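# Two-arm teleop: policy copies my hesitation on box flaps

**Khoa Hà**

I've been teaching a pair of arms to close a shipping carton, and I'd like someone to tell me which part of it I'm doing wrong. My money is on all of it, but I only have time to fix one thing before December.

Setup: two arms, a black two-finger gripper on each, leader arms for me to drive them with, a camera at the wrist. The task is to fold the flaps down and get the tab into its slit. I have 409 demonstrations, all driven by me, mostly after lunch. The policy trains fine. The loss curve is lovely, I could hang it in the hall.

Then I run it. The arms go to the box, put their fingers on a flap, and stop. They hover for a while like two people at a door, each waiting for the other to go first. Sometimes one of them pushes. Sometimes both push, and that's the end of that carton.

I went back through my recordings and, well, I do the same thing. I get both grippers onto the flap and then sit there deciding which hand is supposed to move. On a few of them I can hear myself sigh.

So: do I cut the pauses out of the data, do I record everything again, or is there some setting for this? I'm on Mekard for the recording side, if it matters.

---

**Clem Nepia**

More data. I was at 800 and it was hopeless, then I kept going and at 1501 it worked. Just keep recording. Also check your USB hub.

---

**Zuweira Kpodo**

I'd hold off on more data. If you record another few hundred with the same pause in them, you'll have a very well trained pause.

What's going on is that at the moment of contact, your picture and your joint positions hardly change for a second or two, and most of those samples carry the same label: "stay put." The policy sees fingers on flap and does what you did most often when you saw fingers on flap. It has no idea you were thinking. It assumes that standing still was the job.

A few things that helped me with cartons:

1. Write the order down before you touch the leader arms. Left holds, right folds, right lets go, left follows. Tape it next to the monitor. If you have to decide something during a demo, throw the demo out.
2. Pick one arm to be the holder and never swap. I swapped whenever my wrist got tired, and the policy learned that swapping was a matter of mood.
3. Trim the idle stretches, but only where both arms are still. If one arm is moving and the other is bracing, leave it alone. The bracing is real work.
4. Give the policy a little history, or have it predict a longer chunk of motion in one go. It's much harder to get stuck at the flap if the plan already runs past it.

The spot that gave me the most grief is this one, with one gripper low at the near flap and the other coming in from above onto the raised one:

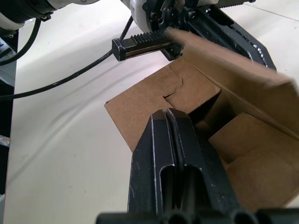 Lilian Lukumay disagrees with me on point 3, and she'd say never trim anything, slow your hands down until there's no pause to cut. Her demos take forever and they're very even. She gets away with fewer of them than I do, so she may be right, and I'm just too impatient to find out.

If you go the trimming route, keep the untrimmed files. I cut mine too hard the first time and removed the part where the fingers settle before pushing. The arms then arrived at the flap and shoved without waiting for contact. It was very decisive. I went through a lot of cardboard that week.

One more thing to look at is force. You can't feel the flap through most leader arms, so you push until you see it move, and by then you've pushed too far. Then you back off, and the backing off goes into the data as well. Watch for a little forward-and-back wiggle at the start of each fold. If it's in more than a handful of demos, that's worth fixing before the pauses.

As for Mekard, I use Pliltundale, so I can't tell you where the trim option lives. There has to be one.

---

**Eero Saarinen**

Agree with Zuweira on the fixed order. I'd add: start some demos in the stuck pose. Put both grippers on the flap, hit record, and go immediately. I did thirty or so like that and the hovering mostly went away. It still hovers on Mondays.

Clem is right about the USB hub, annoyingly. Mine was dropping samples and I blamed the policy for a month.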